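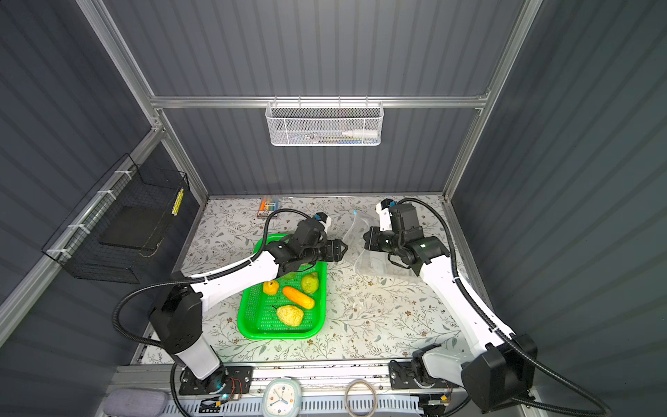 A reader wrote to me after the first version of this entry and complained that I'd spent six paragraphs on training and only one on gathering, when anybody with a pair of arms on a table knows the gathering eats the whole month. Fair enough! I've turned it around, so most of what follows is about collecting and the training gets a short bit at the end.

Demonstration gathering
Last edited 23/12/2021

Demonstration gathering (also "demo collection," or just "recording" if you do it all day) is the work of building up examples of a job so that a learning system can copy it. One example is usually called an episode. It starts with the objects laid out, has a person steering the arms through the job, and stops when the job is finished or has clearly gone wrong. What gets saved is the video from the cameras plus the joint positions and gripper openings, all lined up in time.

How it's done

I learned on the Pladik bench, so my habits come from there. The person steering holds a small pair of matching arms, and the big ones follow. Other groups use hand controllers or a headset, and I've tried both and gone back to the small arms every time (my wrists get a vote too). With two arms you also have to learn to keep one of them still while the other works, and beginners find that surprisingly hard – the idle hand drifts off, and the system happily learns the drifting.

We use soft and awkward things as well as easy ones. Play fruit is lovely to start with: it keeps its shape and you can buy more of the same. A clear plastic bag is a different animal. It folds differently every time, it shines, and the cameras see straight through it to whatever is underneath. I'd put one in early, even though your first day of recordings will be a mess.

Episode length

Short ones are easier to check. Picking up one piece and setting it down can fit in 10 seconds, while a job with a bag in it takes far longer and varies a lot from person to person. Some people chop a long job into stages and record each stage separately. I don't like doing that, as the joins between stages are where the trained arms get lost, but I know good teams that swear by it.
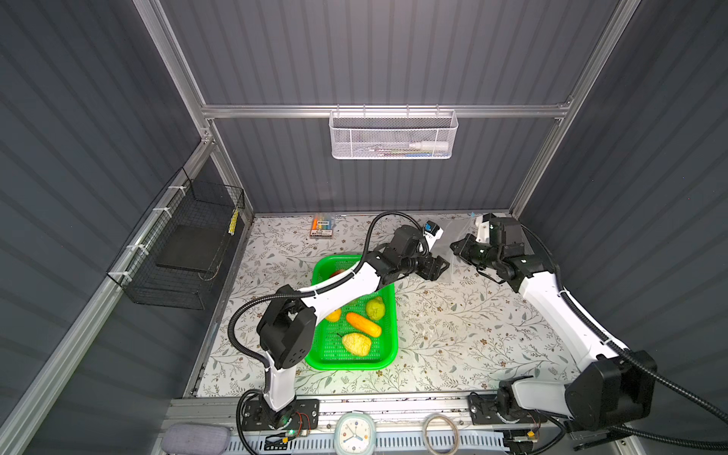
Changing things between episodes is the other half of the craft. Turn the tray a little, swap the order of the fruit, start the grippers from a new spot. If everything begins in the same place, you end up with a system that reaches for a place on the table whether or not there's a carrot on it. I write my layouts on cards and shuffle them, which looks silly and works well. Background clutter is a matter of taste: I leave the shelf things where they are and only worry about what's within reach of the grippers.

How many examples

People always ask! For a single easy pick, 200 episodes gave us something worth watching. For the bag job we went to 2000, and it still fumbled the opening. The Stumine set, our shared pile of recordings, lost 245 episodes in its first cleanup, mostly for dropped video and for people stopping the recording too soon.

Keeping or throwing away

Every group draws this line differently. The Teuber rule, named after the recording format it came with, says to keep a fumble if the person recovers from it and drop it if they don't. I like that one a lot, and I think recoveries are the most useful thing you can record. Gustley, the viewer we use for checking, lets you mark the moment of the slip, so you can pull those episodes out later and train with and without them.

Training, briefly

The usual method is plain imitation: the system sees the camera views and the arm positions and learns to predict the next bit of movement. Predicting a short run of movements at a time tends to give smoother arms than predicting one step. When it fails, look at the recordings before you touch the settings. I spent most of one January adjusting numbers over a camera that had been bumped sideways.

See also: teleoperation, imitation learning, gripper, camera calibration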